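Glue, grain and the two-year wait: a conversation about bookbinding board

The head of production at Brumell, a small maker of binding board, does not think that most readers ever consider what a hardback cover is made of. "They look at the cloth and the lettering. The board underneath is only noticed when it bends."

Brumell supplies binders from a former dairy outside Zellunden. Its main product is a dense grey sheet pressed from waste paper, sold in several thicknesses. The usual order is for 2000 sheets, though the firm will cut 200 for a workshop that asks in good time.

Asked what goes wrong most often, she names grain direction. Paper fibres line up as the sheet is formed, and the sheet swells more across the fibres than along them. "If the grain runs from head to tail, parallel with the spine, any curve is mild and can be pulled back by the endpaper. If it runs the other way, the cover warps at the corners and no amount of pressing will cure it."

Moisture is the second matter. Board that leaves the mill too dry takes up water from the paste and moves while the book is in the press. Brumell now holds its stock for two weeks before cutting – a delay that some customers dislike. The store is kept cool, and the stacks are turned in September, when the air in the valley changes.

She is doubtful about the newer coated boards, including the Texier range, which she has tested on 80 trial cases. "The surface is very even. The bond with starch paste was weaker than I would accept for a library binding. With a synthetic glue it was fine."

The longest trial is a set of account books bound for Lorniletti, the stationer, and left on an open shelf for 2 years. The covers were measured at each corner every month. Those with a lining on the inner face stayed flatter than those without, and the thickness of the board made less difference than she had expected.

The results have not been published. She wants a second set, bound in full cloth, before she changes the specification.

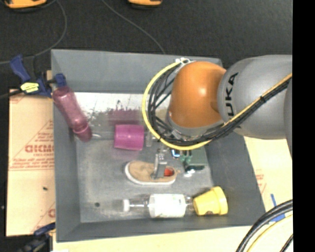

A KUKA arm over a large grey bin, with yellow and black cables at the joint.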